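Leave the Hut Book Alone

I've been going up to the Drallavel hut for most of my adult life, and every winter somebody suggests we scrap the paper route book and put the whole thing on an app. This year it's Skye Menzies doing the suggesting, and since Skye is a better climber than me and a good friend, I've tried to listen. I still think it's a bad idea!

The book is a mess, I'll give her that. Half the handwriting is awful, and there's a page from one wet May where two people argue in the margins over whether the second pitch of Agyeman is a 5.8 or a sandbag (it's a sandbag). But I've learned more from that argument than from any star rating on my phone. You get the doubt, the bragging, the bit where Naa Adjei crossed out her own grade a year later and wrote "sorry, was showing off."

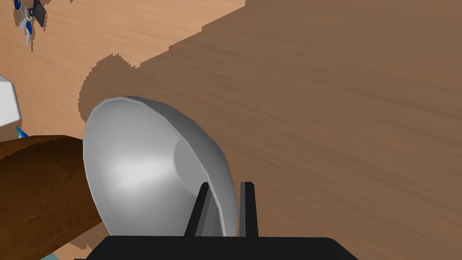
What the app gets right

Okay, fair's fair. Loose rock reports travel faster online, and if a bolt is spinning on the Nilora wall I'd like to hear before I drive four hours. The access notes are better too. Nesting closures change, and a notebook in a locked hut can't tell you that from your couch. Zuweira Ayaaba keeps those updates going for the whole valley and I read every one of them.

So keep the safety stuff on the phone, please. My gripe is with the rest of it, the logging and ranking and little badges. We have 217 routes up there and I'd bet most people using the app have looked at the same dozen, the ones with the most ticks. Meanwhile Paresar, a lovely 650-foot ridge with a belly crawl near the top, hardly gets a mention.

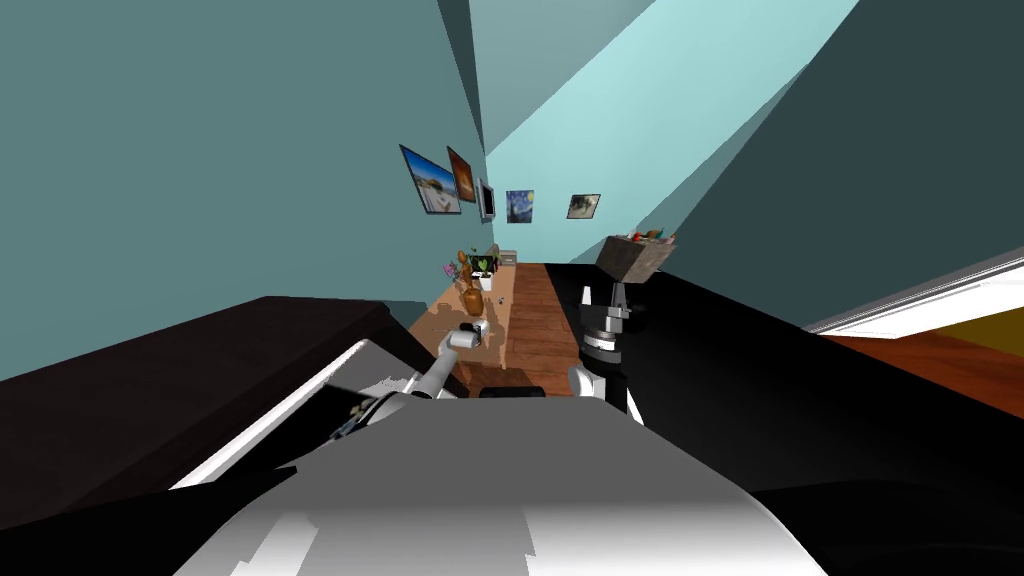
Skye's other argument is that beginners find the book intimidating, and I've thought about that one a lot. I think what scares beginners is walking into a hut full of strangers, and the book helps with that, the same way food does. Put an open box of bright little things on a table, the orange and green and red kind like the ones poking out of that brownish-gray box, and people drift over and start talking. Leave the route book next to it and they'll be asking which line to try tomorrow before their boots are off. I met Lilibeth Padilla that way and we've climbed together ever since.

The club is meeting on 27th December to talk it over, and I'll be there with the old book under my arm. If you've got a story written in it, come and read it out. Skye says she'll bring her phone charger.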